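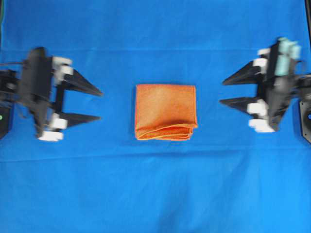

Budgeting for a two-arm towel-folding bench

Rosine Boyer asked me what a folding setup costs. I said 2,000 dollars, which is the arms. Then I opened the spreadsheet for the rest.

Step 1. Price the arms as a pair

One arm can push a towel around all day. Folding takes two, so get the quote for both before you fall in love with either. Deken sells theirs singly – read the cart twice.

Step 2. Put the small stuff on its own line

Cloth for the table, towels, cables, clamps. Mine came to 274 dollars, and I had written down "misc."

Step 3. Buy spare servos now

Fabric work means a lot of reaching, gripping and lifting, and the joints take the punishment. I keep 6 spares. The April order from Rizk added 95 dollars in shipping, so order them with the arms.
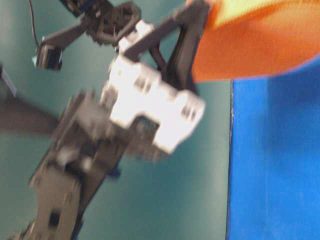 Step 4. Budget your Saturday

Calibration is free if you don't count your time. Count it, then show Rosine the new total while she's sitting down.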